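Folding tops on the bed – how do you keep them neat, and is the floor any better?
Posted in Laundry and Wardrobes, Stirnbridge Community Help

Workoren

Hello all, I hope this is the right spot for it. I've been trying to get on top of the folding since we moved into the smaller place in April, and I'm after some advice from people who do it better than I do. We don't have a table big enough for laundry (the kitchen one is a fold-down thing that wobbles if you so much as look at it), so everything gets folded in the bedroom. T-shirts I can nearly manage. Jackets come out like a bread roll, with one sleeve poking out and the zip making a hard lump in the middle, and then the whole pile leans over in the drawer.
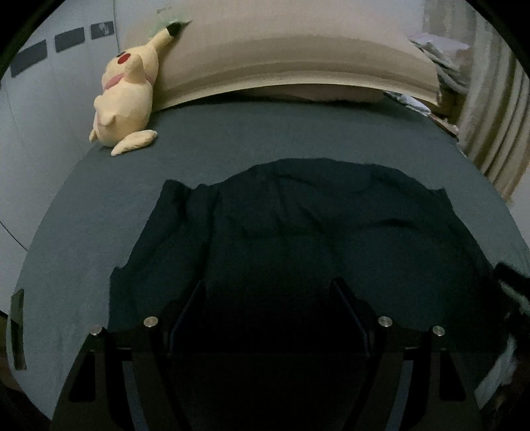 My mum always folded on the bed and so I do as well, mostly out of habit. The trouble is that the mattress gives under your hands, so you press one side flat and the other side creeps up. It's also hard to see what you're doing. Something navy spread over a dark grey fitted sheet just about disappears, and I end up feeling for the hem with my fingers, with Pikachu lying against the pillow looking on. I do like that I'm not bending down, though, and the bed is the one surface in the house that's wide enough for a top with its sleeves out.

So, two things. Is there a way of folding on a soft surface that holds its shape, or should I give up and use the floor? And what do you all do with zip-up jackets? I bought one of those Dristwood folding boards for the shirts and it's lovely for the thin ones, but anything thick springs straight back open as soon as I flip the side over. I'd rather not buy another gadget if a bit of technique would fix it. Thank you in advance, and sorry for going on!

Pasaribu

Hi Workoren, and welcome – you haven't gone on at all, you should see my posts in the garden section. I'm a floor folder and have been for years. Carpet is firm enough to press against but it grips the fabric a little, so a sleeve stays where you put it while you deal with the other one. Give it a quick vacuum first if you have pets.

For a zip-up, do the zip all the way to the top and lay the jacket out flat with the collar pointing away from you. Smooth from the middle out to the sides with your palms, and take your time over this part because it makes everything after it easier. 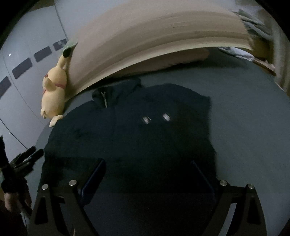 Greyfeather wrote to me once that she does all of hers face down, with the zip against the carpet, and I've come round to her way of thinking. Bring one side in toward the middle, lay the sleeve straight down along the body, then do the same with the other side. Fold the bottom up to just under the collar, and once more if your drawer is shallow. The zip ends up curving around the outside of the fold and you don't get that lump. Fleecy ones will always be a bit puffy, so I put them at the bottom of the pile and let the shirts hold them down.

If your knees complain, kneel on a folded towel. Mine do, and I still get through a basket on a Wednesday night before the kettle's boiled twice.

oldsockdrawer

just hang the jackets up. hooks on the back of the door, done

Workoren

Thank you both! Pasaribu, I tried it face down last night and it was a great deal better, although I got the sleeves tangled the first time and had to start over. I'll keep the T-shirts on the bed for now, but I'm going to put a pale towel down under the dark ones so I can find the edges. Oldsockdrawer, I would if I could, but the door hooks are already full of dressing gowns.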